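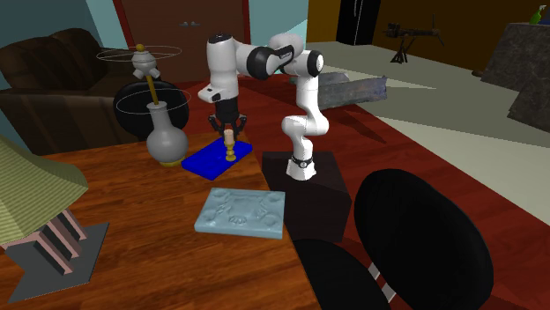

3. What went wrong with the candlestick task

The plan for the second half of our project was simple on paper. A simulated arm had to close its two-fingered gripper on a small gold candlestick, lift it off a blue block and put it down elsewhere on the table. We used the Pladar simulator with the Grollent grasp planner, both at their default settings, because the course handout claimed the defaults were "suitable for most tabletop objects". I no longer believe that sentence.

We ran the task 100 times. The simulator's own log marked 70 of those runs as successes. When we replayed the recordings, only 40 showed the candlestick leaving the block and staying in the gripper until the end. The other 30 logged "successes" were faults that the software had scored as passes.

3.1 The fault

In the false passes the fingers came down on either side of the top of the candlestick, closed, and went a little way into it. The physics engine then pushed the two shapes apart. Sometimes the candlestick shot sideways off the block, and sometimes it flew upwards. The success check asked one question only: was the object's height above a set limit at any moment? A candlestick thrown into the air passes that test very well.

On a real arm this would be a safety matter. Nothing in the log would have warned anybody that an object had been thrown across a room, and the arm carried on to its next move with nothing in its grip. There was no check on gripper force and no stop condition.

3.2 What we tried

First we lowered the closing speed. This made the throws gentler but did not stop them, and I would be wary of any report that calls that a fix. Next we swapped the collision shape of the candlestick for a finer one. The original was a plain cylinder as wide as the flared base, so near the top the planner was aiming at a shape that did not match what was drawn on screen. With the finer shape we saw no throws in the runs we had time for — but we did not have time for many, and we never repeated the full set.

We also rewrote the success check so that the object must stay between the fingers until the arm stops. This should have been there from August, when the task was first set up.

3.3 Doubts that remain

The scene was built from the Jolorard furniture and ornament pack, and we did not inspect the collision shapes of anything else in it. The earlier results in section 2 used the old check. They should be treated as unproven, including the ones we were pleased with.

The Chareonsuk method, which we were asked to compare against, reports its pass rate using a height limit as well. We could not find out whether its authors watched their replays.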